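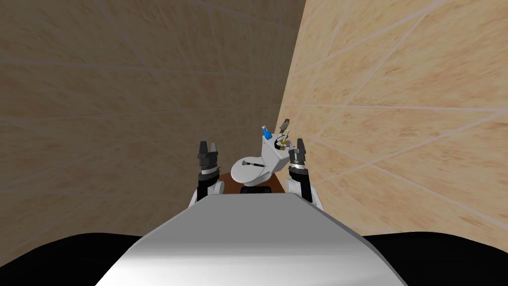
Update 24 for Gavby: Changes to Ranked Play and Season Progress

To all subscribers of the Gavby players' list,

Update 24 will be released on Wednesday, March 23, 2022. Servers will be unavailable for two hours while it is installed. Players are asked to finish any ranked match before maintenance begins, as unfinished matches will not be scored.

The shield recharge delay has been raised to 2 seconds in all ranked modes. On the Cekport map, the northern gate now opens at the start of the second round, and two supply points have been moved closer to the harbor. The Avia glider keeps its present speed but can no longer be used while carrying an objective.

Season progress has also been revised. Daily challenges now count toward the season track even when completed in private lobbies — a change requested by many members since December.

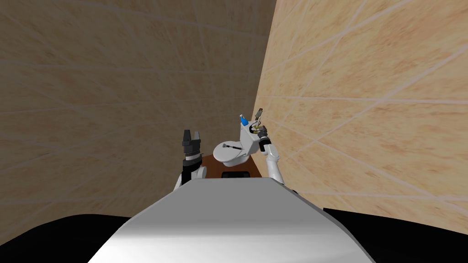 Hugo Renaud wrote:

> Will the points we have already earned be recalculated? My account
> stands at 1196, just short of the Besson tier, and I would like to know
> whether private lobby challenges from earlier weeks will be added.

Existing totals will remain as they are. Challenges completed in private lobbies before the update cannot be credited, and the threshold for the Besson tier is unchanged. Members who find an incorrect total after maintenance should reply to this list with their player name and region.

Sandrine Hervieu
Gavby Player Relations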